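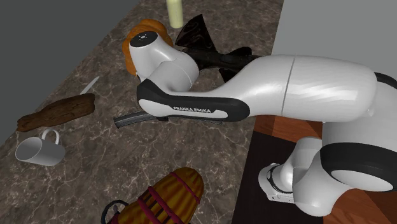 Sealing a marble worktop – how often, and with what?

Posted by Hawi Tufa, 26/09/2021

Hi all, hoping someone can put my mind at rest. We moved in July and the kitchen came with a brown marble worktop, the sort with thin pale veins running all through it. I love it, I really do, but I've only ever had cheap white laminate before and I'm scared of the thing. I've been making tea on a tray like I'm in a hospital.

The people before us left a drawer full of manuals (boiler, oven, a doorbell that isn't there any more) and not one word about the worktop. I rang the shop they bought the kitchen from, Osard, and the lad on the phone told me to seal it every six months "or whenever it looks thirsty". What does thirsty marble look like?? Then my sister-in-law said she's had hers for years and has never sealed it once, and it's fine, though she also doesn't cook.

So there's a bit by the kettle that has gone dull, about the size of a saucer, and I can feel it if I run my finger across. I think it was lemon. I've tried washing up liquid, then a bit of baking soda paste left on overnight under cling film because I read that somewhere, and it's no better. Possibly worse. There's also a darker patch near the hob that I think is oil, and that one did fade a bit with the paste.

A chap from a firm called Steltach came round to quote for polishing the whole lot and wanted 1,378 pounds, which made me laugh out loud in front of him. I felt bad afterwards – he'd driven a fair way. But that's a lot of money for a saucer.

What I want to know is whether I can fix the dull bit myself, whether sealing would have stopped it, and which sealer to get. I've seen one called Futside for 20 pounds a bottle and others for three times that. The run is two lengths with a corner, nothing enormous.

Thanks in advance, and sorry for going on.

stonewall_jen

Hello Hawi, and welcome to the world of being frightened of your own kitchen!

You've got two different problems there. The oily patch is a stain, meaning something has soaked in. The dull patch is an etch, meaning the acid in the lemon has eaten a tiny bit of the polish away. Paste will draw out a stain if you're patient. It can't do a thing for an etch, as there's nothing in there to draw out, so you can stop with the cling film on that one.

For the oil I'd carry on. Make the paste about as thick as yoghurt, spread it a bit wider than the mark, cover it, leave it a day, then take the cling film off and let it dry right out before you scrape it away with something plastic. The drying out is the bit people skip. Mine took four goes, and that was butter.

For the etch you want marble polishing powder and a damp cloth, and a lot of small circles. Try it at the back behind the bread bin first. If your top is a high shine you should get most of it back. If you can really feel an edge with your fingernail it may be too deep for powder, and then you're into fine sanding pads. I started at 200 grit once on a windowsill and regretted it for years – far too rough, and I never got the shine back in that corner. Go much finer than you think, or pay someone to do just the one patch. You don't need the whole lot polishing for 1,378 pounds! Ask Steltach what they'd charge for a single spot repair. They might say no, but it's a free phone call.

Does sealing stop lemon? No, sorry. Sealer goes into the stone and slows down oil and wine and tea. The surface is still marble, and acid will still mark it. Chopping boards and a quick wipe are all you've got there, and coasters if you have the sort of visitors who use them. I don't.

Lü

just put a big board over it thats what we did. cant see the mark, job done

also vinegar is very good for cleaning worktops

stonewall_jen

Please, please don't put vinegar on it, Hawi! Vinegar is fine on laminate but on marble it'll give you the same dull patch all over. Same goes for those limescale sprays, so be careful round the taps.

greybeard_pete

Jen has it right about etching. I'll add the water test, which will answer your "thirsty" question. Put a few drops of water on a clean dry bit and go and do something else for a quarter of an hour. If the stone has gone darker under the drops when you wipe them up, it wants sealing. If it hasn't, leave it alone. Test by the sink and by the hob as well, they wear faster than the corners.

I've used Futside on a hearth and it was all right. Smelly, so open a window. One bottle will do your two lengths with plenty left. Put it on thin, wait as long as the bottle says, then buff off every last bit, or it dries into a cloudy film and you'll be back on here asking how to get that off. Sort your oil patch out before you start, otherwise you'll seal it in.

My neighbour had her whole kitchen ripped out and redone over a wine ring, 3,468 pounds all told. She's got a mark on the new one now.

Hawi Tufa

Thank you both so much, and Lü, I do like the idea of the big board. Did the water test just now. It went dark by the sink in no time and didn't change at all in the corner, so I've ordered a bottle and some polishing powder. Will have another go at the oil first. The vinegar has gone under the stairs.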